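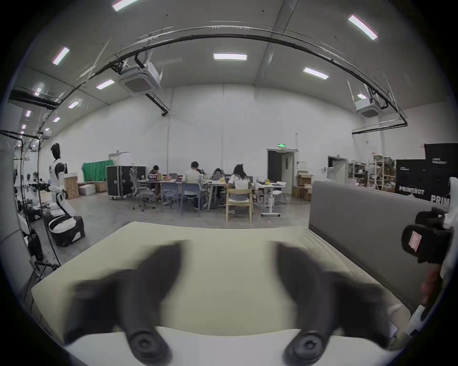

How to Buy a Mattress Online Without Believing the Ad

Print this page | E-mail this page

Mattress ads want you to think about sleep science. I would like you to think about returns first. I have bought four mattresses in my adult life, two of them mistakes, and both mistakes came from reading the wrong part of the sales page. A big cream-colored mattress with a slightly quilted edge tells you almost nothing by its looks, and neither does the gray upholstered headboard next to it. Stores know this, so they fill the gap with words like "cloud" and "adaptive." You can skip all of those words. The steps that follow take an evening, and you don't need to lie on anything until the end.

Step 1. Measure before you look at prices.

Measure the inside of your bed frame, both ways, and write it down. Then measure the tightest turn on your stairs. A queen is supposed to be 60 by 80 inches, but old frames and handmade ones don't always agree with that. Check the height too. A thick mattress on a tall base can swallow most of your headboard and leave your feet hanging when you sit on the side of the bed.

Step 2. Throw out the "regular price."

I watched one listing from Arnex through most of October. The crossed-out price was 700 dollars and the sale price was 585, and there was a countdown clock under it. The clock ran out. The next morning the price was 585 and there was a new clock. I can't say how every seller does it, but I have stopped giving any weight to a crossed-out number. Compare what you would pay today, with delivery and tax, to what you would pay somewhere else today.

Step 3. Read the trial terms, all of them.

"Risk free" is where I get grumpy. Open the return page and look for these:

- Who pays for pickup. My last return cost 117 dollars, taken out of the refund, and it was in the terms the whole time.
- Whether you must keep it a set number of nights before you can complain.
- Whether a stain cancels the deal. It often does. Put a protector on the first night.
- Whether you get money back or store credit.
- Whether you need the original bag or box. Good luck getting foam back into that.

If the seller won't put the answers in writing, treat the trial as if it doesn't exist.

Step 4. Ignore the firmness number.

Every brand seems to use a scale of its own. A Plirnosley "6" felt like a gym mat to me, and a Rathore "6" let my hip sink until my back hurt. The number is good for comparing two models from the same maker and not much else. Ask for the foam density in pounds per cubic foot, or for the coil gauge. Some sellers will answer. Some will send you the cloud paragraph again, and you can take that as an answer too.

Step 5. Be suspicious of reviews written in the first week.

Almost any new mattress feels better than the one with a ditch in it. Sort the reviews by oldest and look for people who came back later to add something. Search inside the reviews for "sag," "edge," and "refund." I would read ten angry ones before a hundred happy ones, and then ask whether the angry people are mad about the bed or about the delivery truck. Those are different problems.

Step 6. Test it properly once it's home.

Let it air out with a window open. Then lie in the position you really sleep in for fifteen minutes, which will feel silly. Sit on the edge and tie your shoes. Have someone else roll over while you lie still. Do this again after 3 weeks, and lay a broomstick across the top to look for a dip. Take a picture with a ruler beside it if you find one. Warranties commonly cover only dips past a certain depth, measured with nobody on the bed, and a claim without a picture tends to go slowly.

About shipping: mine came by Trundelport, who left it at the curb. "Free delivery" meant the curb. If you live upstairs, find out what getting it to the bedroom costs before you order, and whether they'll take the old one away.

Prices checked 11/07/2025. They have probably been "slashed" again by now.

Print this page | E-mail this page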